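Packing and sorting help wanted – Cloda, Narkwood
Posted Mar 23, 2025

Hi! I run Cloda, a small paper goods business in Narkwood, and I'm looking for a part-time person to help me sort, count and pack card sets. If you've ever bought a deck of our patterned cards at the Ackroyd market or in one of the shops over in Gilel, you already know what we make. If you haven't, think of small cards with patterns on them, sold in sets, each set tucked into a paper sleeve with a printed band around it. People use them for kids' matching games, for place cards, for bookmarks, and one lady frames them in her hallway, which I love.

I've been doing almost all of the packing myself up to now, usually at night with the radio on, and I've finally admitted that I can't keep it up. We have an order for 1000 sets going out in May and I would like to sleep at some point before then.

You'd be sorting into trays. We use plain plastic ones with low sides, the kind you can reach into without banging your knuckles, and every job starts with an empty tray and ends with an empty tray. I'm a little fussy about that. A card left behind in the corner of a tray is a card missing from somebody's set, and then I get an email (a very polite one, usually, but still).
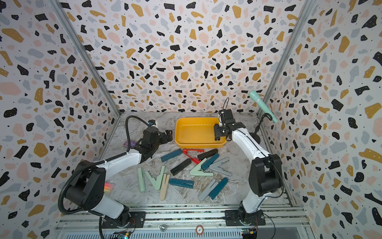 The job

Part-time, 6 hours a week to start, going up a bit in May when the big order is due. You can do the hours in one go or split them over two visits, whatever fits around the rest of your life. I'd just like to know the week before so I can have the cards ready for you.

Most of what you'd be doing is pretty simple. Cards come back from the printer in mixed stacks. You spread them out, sort them by pattern, check both sides for scuffs and smudges, and put together the sets. After that it's sleeves, bands and boxes. There's a checklist for each set and I've tried to write it so that it makes sense to people who aren't me. If it doesn't, please tell me and I'll fix it!

Some of our patterns look a lot alike. There are two purples in the current range that I mix up myself when I'm tired, and I picked them. So a good eye matters more to me than speed. I can teach anybody to fold a sleeve, but I don't know how to teach somebody to notice that a card is in the wrong pile.

You'd also be helping with:
- wiping down trays and work surfaces at the end of a session
- keeping a tally of damaged cards so I can claim them back from the printer
- labeling boxes and stacking them by the door for pickup
- once in a while, a run to the post office in Ackroyd (only if you drive and don't mind, I can do it too)

The pay and the practical stuff

It's $225 a week, paid every week by bank transfer, and the extra hours in May are paid on top at the same hourly rate. There's a short paid trial first, one session, so you can see whether you like it and I can see whether we get along. No hard feelings either way.

The building is on one level and you can sit or stand to work. I have a decent stool and a not-so-decent stool, and you get the decent one. There's a kettle, a small fridge, and a bathroom down the hall that we share with the upholsterer next door. Parking is free on the street after the first corner. The bus from Gilel stops close by, and it's a 5 minute walk from there, mostly flat.

If you're a person who likes pattern, you'll feel at home. I have a real weakness for terrazzo prints – black and mustard and pale pink chips scattered all over the place – and for anything that looks like marble. My sister says it's like working inside a box of candy. I took that as a compliment.

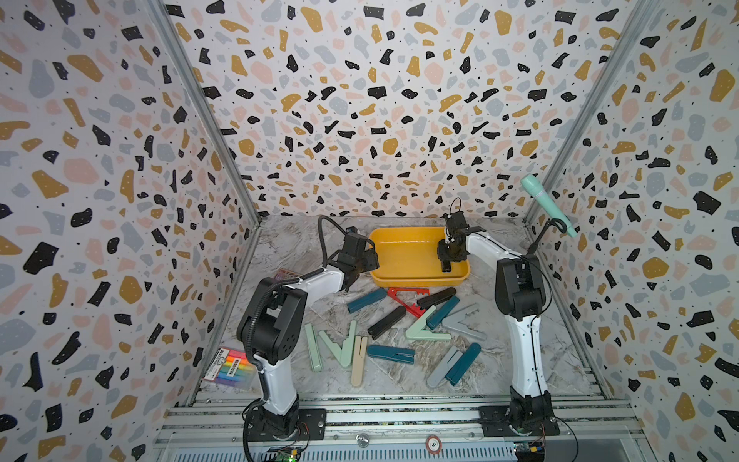
You don't need any experience for this. What I'd like is somebody who is patient, who turns up when they said they would, and who'll speak up if they've lost count and start the stack over. I do it all the time and I'd much rather lose ten minutes than send out a short set. It would suit a student, a parent with school hours free, or someone retired who wants to get out of the house for a few hours. You do need to be 18 or over, and you need to be okay with fairly repetitive work. I find it restful, but I know some people would climb the walls.

I should mention that your hands get dry from handling card all day. I keep a tub of hand cream by the sink, but it has to be completely rubbed in before you touch anything, or it leaves marks on the dark patterns. Same goes for snacks – eat whatever you like, just away from the cards.

Talking is fine, silence is fine too. I like company, but I can also go a whole afternoon without saying a word, so come as you are. Music gets decided by whoever got there first.

How to apply

Write me a short note through the contact form on the Cloda page. A résumé is welcome but you really don't have to send one. Tell me a bit about yourself, which hours would work for you, and when you could start. If you've ever done anything fiddly with your hands (sewing, model kits, sorting out a button jar, anything at all) I'd like to hear about that as well.

I'll answer everybody, though it may take me a few days. I'd like to have someone settled in well before May, so please don't wait too long to write!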